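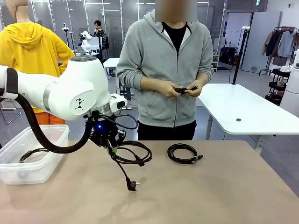

Power cable in the gripper, spare cable on the table, mannequin in yellow supervising.

I went to the Skellgate open day expecting to be replaced by a machine. I came home fairly sure that my job is safe for now, provided my job is putting power cords into plastic boxes, in which case I should start making calls.

The cable table was where I stuck. Jade Ashworth, who was running it, let visitors drive the arm by remote control. The idea is that a person does the task, the arm records every wobble, and after enough recordings it has a go alone. Brirnley, as they call this task, stands at 1,033 recordings. They want 4,000.

I contributed 2. The second was kept out of kindness. A cord in loops has opinions about where its plug should go - mostly down - and the two soft fingertips have to come in wide and close without dragging the whole bundle along. Then there's the box. It's clear, so from the wrist camera you get the cord, the plugs and the table through the wall all at once, and I steered for the wrong side of the plastic with great confidence.
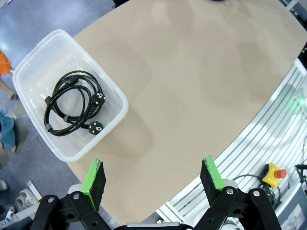
Teaching by hand

Noreen Memon had the other method: take hold of the arm and walk it through the move yourself. I liked this far better. It feels like dancing with a very polite refrigerator. She said it's quicker to learn and harder on the shoulders, and went off to find coffee.

The next open day is in April. Parking is terrible.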